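Under the Stairs at Halow
Gallery 7: the workspace, January

Welcome back, and thank you for being so patient with us while we got this page together! Those of you who have followed the move from the old place in Zundville will know that the ground floor was the part we kept putting off, partly for lack of time and partly out of plain fondness for the upstairs rooms, which have the better light. Well, we finally got down to it in January, and Harish Rajput and I spent most of a long afternoon deciding what should live where.

There are 116 pictures in the full set (Ryota Morikawa has them all, if you would like to see more than we can fit in here), and this page carries on from Gallery 6, where we left you halfway down the steps with the boxes from Mokoena.

I have a soft spot for this corner, I must say. The wooden steps go up overhead, the pipes and ducts run along under the white ceiling, and the two stainless-steel appliances are stacked one on the other with their embossed panels showing, all those ridges and grooves. Harish thinks they are ugly and I think they are handsome, and we have agreed to leave it there. The big cardboard box is over to the right of them, the red fire extinguisher is on the floor by the lower one, and the gray folding panel is leaning against the wall near the white door.

Gallery 8 will have the shelves from Plustomach, which took 2 trips in Ryota's car and a good deal of discussion about the back seat. We measured the wall before ordering them and then again when they arrived, and got a different answer each time, so do bear with us on that one. If you have been meaning to come by and see the place for yourself, late morning is best, and there is usually coffee on upstairs. Just ring the bell twice, as the first ring tends to get lost on the way up. 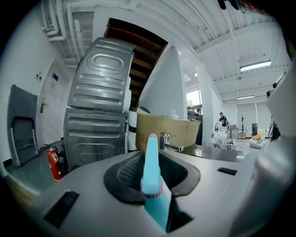
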